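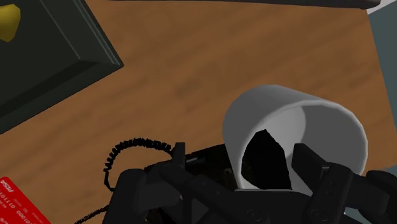
I moved apartments in October and I want to write down what I learned about old wooden furniture, for anyone who buys it second hand like me. Thread, 9 posts.

1/ Measure the stairs first. I measured the bedroom, the door and the elevator, but the elevator stops one floor below mine. The last turn of the stairs is very narrow.

2/ Take out all the drawers before you carry anything. Put a number on the back of each with a pencil. Old drawers look the same but they are often not the same, and number 3 will not slide well in the place of number 2.

3/ If a drawer sticks, rub a plain candle along the runners. My neighbor Jovita Magaña taught me this and it cost me nothing. I had already paid 500 pesos for a special spray.

4/ The smell. Old drawers can smell closed, like a church. I left mine open by the window for 4 days with a bowl of baking soda inside. After this the smell was weak – not gone, but I can put my shirts there.

5/ For the bedroom I wanted the dresser in the corner, next to the window. Siamak Hosseinzadeh, who restores chairs, told me to leave a space of two fingers to the wall, so the air can pass behind.

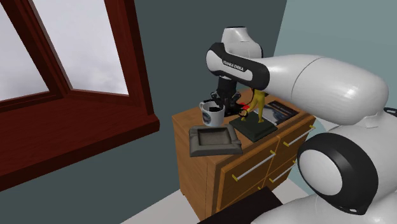 Dresser in the corner, window on the left.

6/ About the sun: dark red wood near a window becomes lighter with the years, and it does not become lighter in an equal way. If you put a lamp or a box on top, move it sometimes. My aunt has a table with the perfect shape of a radio on it.

7/ Price. I paid 3000 for a dresser at a shop on Esquivel street. Uriel Bermúdez says it was too much, Iraís Ponce says it was a gift. They have not spoken about another subject all week.

8/ Do not sand on the first weekend. I wanted to, very much. Clean it with a cloth and a little soap, let it dry, and live with it for a month. Many marks that bothered me at the beginning I do not see anymore.

9/ I still need two handles, old brass, 9 cm between the screws. If you know a shop that sells them one by one, please write to me.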